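工单:开放日演示台 2 号位遥操作异常
提交方:Curesberg 现场支持组
站点:Skudton 展厅
关联项目:Puvar 桌面整理演示
状态:已解决,保留观察
日期:2020年12月9日

问题描述

开放日上午场,2 号演示位在“拆绳、开盒、投入回收桶”这一套流程里出现两种现象。

现象一:操作员右手平移时,从臂跟随有明显滞后,停手以后末端还会继续走一小段才停。左手没有这个问题。

现象二:操作员双手靠近桌面左侧时,左手柄偶尔丢失定位,界面左下角弹出“追踪丢失”,从臂进入保持状态。把手抬高后会自己恢复,不需要重新标定。

两种现象不一定同时出现。上午场第一轮演示正常走完,第二轮开始出现,参观的人在护栏外能看出动作卡顿。当班人员按流程切到 1 号位继续讲解,2 号位停用排查。

影响范围

只影响 2 号位。1 号位用同一版本软件,同一批手柄,没有报错。Thepsuriya 那边的远程观摩画面走的是另一路网络,没有中断,但他们反馈在第二轮看到从臂停住,问是不是画面卡了。已回复:画面正常,是臂停了。

环境

软件版本与上周彩排一致,没有升级。
控制机与追踪服务在同一台主机上。
2 号位桌面为白色,背后是白墙。
操作员戴黑色手套,双手各握一个手柄,腕部有绑带。
演示物品:蓝色塑料回收桶、用细绳捆好的纸盒。

预期行为

从臂跟随延迟低于报警阈值。阈值设的是 200 毫秒,超过就在日志里记一条警告,不停机。左手柄在整个桌面范围内不应丢失定位。

排查过程

先看日志。右臂通道在第二轮开始后连续出现延迟警告,左臂通道没有。主机的处理器占用不高,排除整机过载。网络往返时间正常,排除交换机问题。

再看进程列表,发现右臂通道的数据录制开了两份。一份是正常的演示录制,另一份是彩排时留下的自动启动任务,两份都在往同一块盘写。彩排的时候没有人注意到,推测是当时每轮结束都重启主机,任务没来得及堆起来。开放日为了省时间,轮次之间不重启。

停掉多余的那份录制,右臂延迟警告不再出现。重新打开,空跑一会儿又出现。来回试了两次,结果一致,可以认定现象一的原因。

现象二单独查。追踪丢失只记在左手柄上,先把左右手柄对调,丢失仍然发生在左边,所以排除手柄本身。更换电池,没有变化。检查左手绑带,绑带没有压到手柄的追踪环。

接着按演示的实际动作慢速重走一遍,右手按住纸盒,左手留在桶前,看丢失发生在哪个位置。 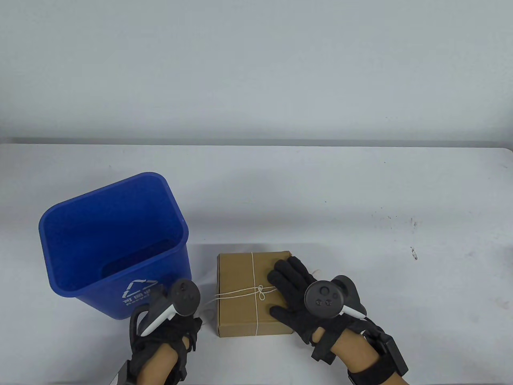 复现步骤

1. 回收桶放在桌面左侧,桶口朝上。纸盒放在桶的右前方,绳结朝上。

2. 双手握手柄进入工作区,右手按在纸盒上,等从臂到位。

3. 左手沿桶的正面往里移,保持手柄贴近桌面。

4. 观察界面左下角。左手柄移到桶壁旁边并继续压低时,弹出“追踪丢失”。

5. 左手抬高,提示消失,从臂退出保持状态。

6. 把桶撤走,重复第 3 步,不再出现提示。

按上面的步骤做了 5 遍,有桶的时候每遍都能复现,没桶的时候一次也没有。

原因分析

现象一:重复的录制任务占用磁盘写入,右臂通道的控制线程在等写盘,造成跟随滞后。左臂通道没有重复任务,所以正常。控制线程不应该等写盘,这一点属于软件设计问题,已另开工单,不在本单处理。

现象二:左侧定位基站装得偏低,桶的高度正好挡住基站到手柄的视线。手柄压低并靠近桶壁时,只剩右侧基站能看到它,而右侧基站又会被操作员自己的右前臂挡掉一部分。彩排时用的是一个矮的收纳盒,没有遮挡,开放日前一天换成了回收桶,换完没有重新走位。

处理措施

删除彩排留下的自动启动任务,并在启动脚本里加了检查:同一通道已有录制进程时,第二份不启动,只写一条日志。

左侧基站支架升高一档,向桌面方向下压角度,重新做房间标定。标定后重走上面的复现步骤,桶在原位,没有再出现追踪丢失。

在桌面左侧和桶底对应的位置贴定位标记,以后换人摆台时按标记放。标记用浅灰色胶带,远处看不出来,不影响观感。

桌面右侧有些深色的小点和污迹,下午场前用酒精布擦了一遍。与本次故障无关,顺手记录。

验证

下午场开始前由支持组空跑两轮,第一轮不放盒子,第二轮按正式流程走完整套动作。两轮都没有延迟警告,也没有追踪丢失。

下午场恢复 2 号位对外演示。当班记录显示全场只有一条延迟警告,出现在开场切换讲解画面的时候,没有影响动作。这条暂不处理。

往来记录

Thepsuriya 观摩端:第二轮停住的那段能不能剪掉,我们要转发给没到场的同事。

支持组:可以剪,原始录制保留在展厅主机上,不要覆盖。剪辑版请注明是上午场。

Thepsuriya 观摩端:收到。另外问一下,绳结是每轮重新打的吗?我们这边看到结的位置不太一样。

支持组:每轮重新打,活结,位置没有固定。打结的人不同,松紧也会有差别。如果你们要拿来做对比,建议只用同一轮次的片段。

展厅接待:参观的人问能不能自己上手试手柄,2 号位可以开放吗?

支持组:今天不开放。体验请引导到 1 号位,并且只开单臂模式,右臂限速。手套有大中两个尺码,用完放回右边的盒子里,不要和演示用的混放。

展厅接待:1 号位限速以后,有人觉得反应慢,会不会又是上午的问题?

支持组:不是。限速是末端速度上限压低了,松手就停,不会继续走。上午的问题是停手以后还在走。遇到后一种情况按停止键,切到保持,再叫我们。

展厅接待:明白,已经写在接待台的便签上。

遗留事项

控制线程与录制写盘分离,转软件组,计划在 1 月的版本里处理。新版本到位之前,每天开馆前手动检查一次录制进程,每个通道只应有一份。

摆台清单增加一项:更换任何道具后,双手按完整动作重新走位一遍,并看一眼两个手柄的追踪状态。清单已更新到展厅共享目录,旧版纸质清单请撕掉。

左侧基站升高以后,支架离讲解屏的边框比较近。推屏幕的时候容易碰到,碰到后必须重新标定。暂时在支架旁边贴了提示,等换窄底座的支架,采购单已提交,到货时间未定。

1 号位的左侧基站还是原来的高度。1 号位目前不放回收桶,先不动。如果以后两个位置都演示同一套流程,需要照 2 号位的高度改。

附件

上午场延迟日志(右臂通道)
追踪服务日志
标定前后参数对照表
启动脚本修改记录

本单在下一次开放日结束后关闭。期间 2 号位如再出现追踪丢失,直接在本单下追加,注明桶的位置、哪只手、当时在做哪一步。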